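How the Bradar Two-Arm Counter Kit Works

Reading level: ages 9 to 12
Updated January 2025

The Bradar is a kit with two robot arms. It is sold by Hastberg to schools, libraries and museum shops that want to show how robots handle everyday things. This page explains what the parts do and how the arms learn a job. It also says what the kit is good at and where it is slow.

What is a robot arm?

A robot arm is a chain of stiff parts called links. The links are connected by joints. Your own arm works in a similar way. Your upper arm is a link, your elbow is a joint, and your forearm is the next link.

Inside each joint of the Bradar is a motor. The motor turns the joint by an exact amount. A sensor in the joint measures how far it has turned and reports that number to the computer 100 times every second. If the number is wrong, the computer corrects the motor.

What is a gripper?

A gripper is the hand at the end of the arm. The Bradar gripper has two fingers. They move toward each other to close and away from each other to open. They cannot bend around a thing the way your fingers can, so the arm has to bring the gripper to the right place at the right angle before it closes.

Grip force is how hard the fingers squeeze. A paper cup needs a low force, or the sides fold in. A wood block can take much more. In the Bradar software, grip force is set on a scale from 0 to 94. The factory setting for cups is 8.

Why two arms?

Try to put a straw in a cup using one hand and without touching the cup. It can be done, but the cup may slide. With two hands, one can steady the cup while the other moves the straw. Two robot arms can share a job in the same way.

Sharing also makes a new problem. The arms must not hit each other. The Bradar computer keeps a map of where both arms are. If one arm needs the space that the other is using, it waits. To a person watching, an arm that is waiting looks like an arm that is doing nothing.

How does it learn a job?

The kit does not come knowing how to do everything. A person teaches it. This is done in steps.

1. An adult moves the arms through the job by hand, slowly.
2. The computer records the angle of every joint during the whole job.
3. The adult repeats the job many times, with the objects in slightly different places.
4. The computer looks for what all the recordings have in common.
5. The arms try the job without help, at low speed.

Step 3 takes the longest. If every recording starts with the cup in the same spot, the robot will only be good at that spot.

What makes straws hard?

A straw is thin and light. It rolls. A white straw on a white table is also difficult for a camera, as there is little difference in color between the two. The shadow beside the straw helps. The computer can use the dark line of the shadow to work out where the straw is.

Then there is the hole in the lid. It is only a little wider than the straw. If the straw is tilted, or too far to one side, it will catch on the plastic. The arm has to line up the straw above the hole first and move down second. Engineers call this kind of job an insertion. Plugging in a lamp is an insertion too, and so is putting a key in a lock.

What is in the box?

Two arms with grippers
One control computer
One stop button
Cables and table clamps
The Greco lesson book, with jobs in order from easy to hard

The cup and straw job is in the last part of the lesson book. The kit does not include cups or straws.

Safety

An adult must be in the room whenever the power is on. Keep hands, hair and sleeves away from the arms while they move. The stop button cuts power to the motors - press it if anything looks wrong, and then tell the adult.

The cup and straw job
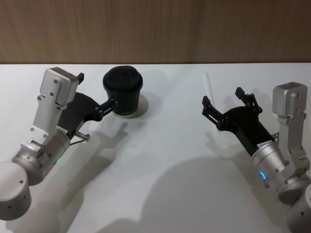
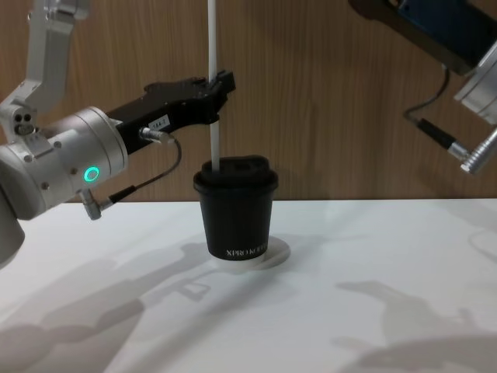
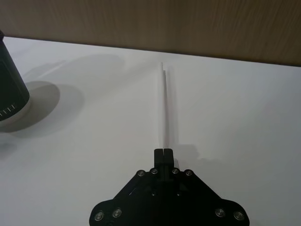
Sirkka Saarinen writes that her class at Midura began with wood blocks in June and needed 2 full lessons before the arms could stack them. She found the lesson book clear but wanted larger print on the cable chart. Her students asked most often why the arms move so slowly, and she would like a page on speed settings added to the next edition.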